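Handout 6: Looking After Reading Glasses and Lenses

Welcome back, everyone, and thank you for bringing your old cases along. Last time we talked about why close print gets harder as we age. Today we move on to everyday care — the dull part, I know, but your eyes will thank you for it!
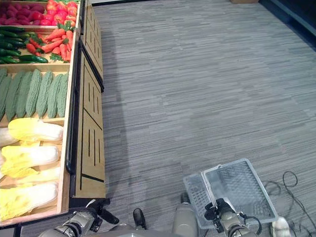

Wash your hands with plain soap before touching a lens, and dry them on something that doesn't shed. Tap water never goes in the case, however clean it looks. Replace the case itself often, and write the date on the lid if you're forgetful like me.

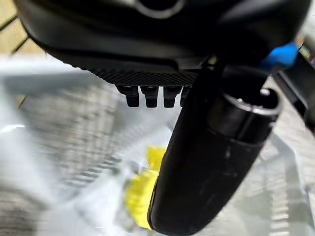 Black housing with a textured band.

For glasses, rinse first and wipe second, so grit isn't dragged across the coating. Our next meeting is in August, and we'll look at daily and monthly lenses then.
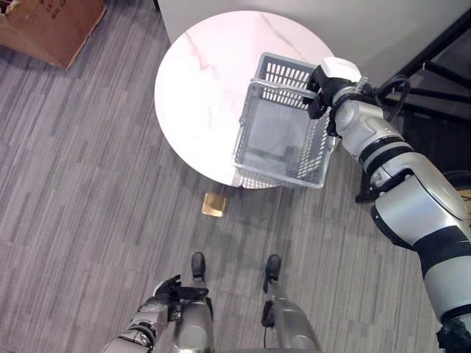
Grallberg asked whether drops can go in with the lenses still on. Some can, some can't — read the box, and ask your optician if it's unclear.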